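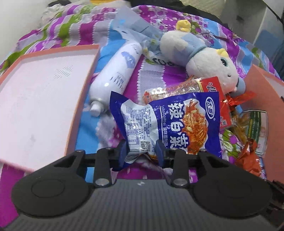
Most of the mail we get about bedding comes down to one question: does any of the expensive stuff matter? Mostly it doesn't, and we say so even though we sell some of it. A crinkly bag of snacks on a floral sheet is an ordinary sight, and a sheet that can't cope with ordinary life is a bad sheet whatever it cost. The answers that follow are what we tell people who write to the shop. Where we don't know, we say that too.

Is a higher thread count better?

Up to a point, and the point is lower than the packaging suggests. Once you get past a few hundred, the big numbers usually come from counting each ply of a twisted yarn as its own thread. We were once offered a set marked 1,163. I asked the supplier how anyone arrived at a figure that exact and never got a reply. The sheets felt like a raincoat. We didn't take them.

So what should I look at?

Fiber and weave, in that order. Then hold a single layer up to a window. If you can see daylight through it in uneven patches, put it back. Rub it between your fingers for a few seconds as well. A sheet that feels slippery in the store may have a finish on it that goes away in the laundry, and then you own whatever was under the finish.

What's the difference between percale and sateen?

Percale is a plain over-and-under weave. It's crisp and it wrinkles. Sateen floats more yarn on the surface, so it feels smoother and has a bit of shine, and it snags more easily. People will tell you one sleeps cooler. Percale probably does, slightly. If your bedroom is hot, a fan will do more.

Do I have to wash new sheets before using them?

Yes. They've been folded in a warehouse and handled by people like me.

How hot should I wash them?

Check the label first. For everyday cotton, warm is fine. We wash our own samples at 90 degrees Fahrenheit and they come out clean. Go hotter after someone has been ill, if the label allows it. I'm not convinced by claims that every load needs the hottest setting, and the elastic in a fitted sheet certainly doesn't enjoy it.

Does vinegar set the color in printed sheets?

No. I've seen this tip for years, usually with salt added. Modern prints are fixed at the mill, or they aren't, and nothing in your kitchen will change that. Wash them inside out with similar colors and keep them out of strong sun on the line.

My floral sheets look faded after one summer. Is that a fault?

Could be either. Sun through a window will fade almost any print, and it tends to fade the side nearest the glass first. If the fading is even all over, including the part tucked under the mattress, write to us. That sounds like poor dye.

What about grease and food stains?

Dish soap, worked in with your fingers, left for ten minutes or so, then a normal wash. Look before you put it in the dryer, as heat makes a grease mark much harder to shift. Special stain sticks work about as well as the dish soap in our experience. Siebe Wouters, who handles our returns, disagrees with me and swears by the sticks. He buys his own.

Are "antibacterial" sheets worth paying for?

I wouldn't. Ask what the treatment is and how many washes it lasts. If the seller can't answer both, you're paying for a word.

Will the Vundness fitted sheet stay on a deep mattress?

On most of them. Measure from the bottom seam to the highest point of the mattress and add your topper if you use one. The Poltlow has deeper pockets and costs more. If your mattress is a normal depth, don't buy the Poltlow – the extra fabric just bunches up under the corners.

How many sets do I need?

Two per bed. One on, one in the closet. Stores like to say three. We'd love to sell you three.

How long should a set last?

I can't give you an honest number. It depends on how often you wash them, how you dry them and whether there's a dog. Ours at home are 8 years old and thin in the middle, and still in use. Anyone promising you a fixed number of washes tested them in a machine, with no feet involved.

I read that you should replace pillows every year. True?

The people saying it tend to sell pillows. Fold yours in half. If it stays folded, it's done.

Can I return sheets I've washed?

Yes, once, within the period printed on your receipt. Tell us what was wrong. "I didn't like them" is an acceptable answer, but a more useful one helps us decide what to stop stocking.

Who writes these answers?

Tarek Ait Ali, at the Bensaid shop counter. Last checked 17 July 2026. If something has changed since then, or you think I'm wrong about the vinegar, use the contact form.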